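Progress notes for Teresa Mulligan, February

Hi Teresa,

You asked for something longer than my usual three lines, so I've made a cup of tea and I'm going to go through the whole furniture fund properly. Skip to the money bit if you're short on time, I won't be offended!

## Where the tables have got to

The big news is that the worktables are going into use. When I last wrote, the tops from Diekmann were stacked against the wall in the hallway with a blanket over them and I was getting grumpy emails from the people upstairs about the fire door. They've all moved into the two rooms now, the hallway is clear again, and the emails have stopped (well, those emails).

We went with the pale wood in the end. I know you had a soft spot for the white laminate in the Cevance catalog, and I did go back and look at it again after our call, but the sample they mailed me picked up a scratch from my house keys on the first morning and I lost my nerve. The wood is a nice light color, it has a quiet sort of grain to it, and if somebody gouges it we can sand that patch and oil it again. Dirk Hamann did the sanding and the first two coats for us over one very long weekend. He wouldn't take anything for his time, only for the oil and the sandpaper, and I've put those under "materials" in the spreadsheet. I'd love it if you could send him a note. He pretends not to care about that kind of thing and then keeps them all in a drawer.

The legs were a saga. Totar sent the wrong height, then the right height with the wrong bolts, then a bag of bolts with no washers in it. I have a long email chain if you ever need putting to sleep. They did refund the shipping on the second delivery, and that's money back in the pot. I still wouldn't order from them again unless we had a good month to spare.

## The carpet question

I promised you a decision on the floor and I've made one: we're keeping the gray carpet. I had really wanted to rip it up and put down something you can mop, and I got as far as having a man over to quote for it. His number was 2000 dollars for the smaller room alone, and that was before he'd looked under the radiator and made a face. We don't have it, and if we did I'd sooner spend it on lights.

What I've done instead is had the carpet cleaned, which made more of a difference than I expected, and we've agreed that paint stays at the end of the room by the sink, where the old vinyl is. Glue can go anywhere as long as there's a mat under it. I've written that up and taped it inside the cupboard door. So far people are mostly sticking to it. I did find a blob of something green by the window the other evening and spent a while on my knees with a butter knife, but it came up.

## Storage

Storage is the piece I'm happiest with, and it's also the piece I'd have cut if you'd made me choose back in the fall, so thank you for not making me choose.

I bought big see-through plastic containers with some of what was left in the equipment line. I'd been going back and forth between those and proper cabinets from Bulinix, and the cabinets are beautiful, but you can't move them by yourself and you can't tell what's in them without opening every door. With the plastic ones you get a fair idea of what's inside before you've lifted a lid. People put things back now! I came in one morning to find the fabric scraps sorted by color and I still don't know who did it.

The containers don't have a final home yet. I'd planned to keep them along the back wall, but the wall is shallower than it looked on my sketch and they stick out into the walkway, so for the moment they get shuffled to wherever there's a gap. Dirk has offered to build a low shelf from the offcuts. I've asked him to measure first, and I've asked him to measure again after that.

## Money

Okay, the money bit. The full spreadsheet is attached to the same email as this, but in short:

| Item | Budget | Spent |
|---|---|---|
| Tabletops and legs | 2000 | 1764 |
| Storage, oil, sandpaper, carpet cleaning | 904 | 904 |

So the tables came in under by 236 dollars, and that figure already has the shipping refund in it. The second line is spent right down to the last dollar, mostly thanks to the carpet cleaning, which I hadn't planned for when we wrote the application. I moved it in there after you and I talked on the phone and I've kept the receipt with the others in case anybody on your side wants to see it.

What I'd like to do with the 236 is put it toward two decent lamps. The overhead lighting is all right in the daytime but it gives the rooms a bit of a waiting-room feel once it's dark outside, and the evening group has asked me more than once. If that needs a formal request, tell me which form and I'll fill it in. I've looked on your website and there are two that sound identical to me.

## Things that haven't gone well

I said I'd be straight with you about these, so:

- The stools are late. I ordered them at the same time as the legs, and I should have chased them a lot sooner than I did. Until they come we're using the folding chairs, which are a little low for the tables, and people end up with their elbows up around their ears.
- One tabletop has a slight warp at a corner. Diekmann have looked at my photos and said it's within what they'd expect from solid wood, and I've decided not to fight them over it. We've turned that corner to the wall.
- My plan to have the quieter craft group on the same morning as the toddlers was a mistake. I've split them up. The craft group have forgiven me, I think.
- I haven't done the sign for the front door. No excuse, I just haven't done it.

## What's next

Before my next report I want to get the shelf built, get the stools through the door, and give the tables their third coat of oil. That last one means closing both rooms overnight with the windows open, so I'm waiting for some milder weather. I also want to ask the groups themselves what they think is missing. I have my own list, obviously, but I was wrong about the cabinets and I was wrong about the vinyl, so my list is probably worth less than theirs.

You mentioned that you might be over this way in the spring. Please do come! Mornings are best, any time after ten, when the rooms are open and there's coffee on. Park behind the building and come in by the side door, the front one sticks. If you want to bring someone else from your office, that's fine with me, just give me a day's warning so I can hide the butter knife.

Oh, and one small thing on the paperwork: the agreement still has our old mailing address on page two. It hasn't caused any trouble as far as I know, but I'd feel better if it got fixed before the final payment goes out. I can sign a new page or initial a change, whichever is easier at your end.

I'll send the stool invoice across separately as soon as I have it, and you can reach me on the usual number most afternoons if anything in the spreadsheet looks odd.
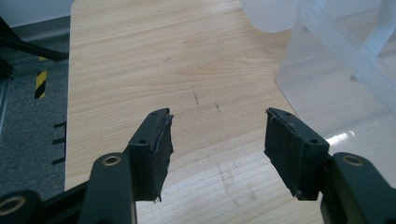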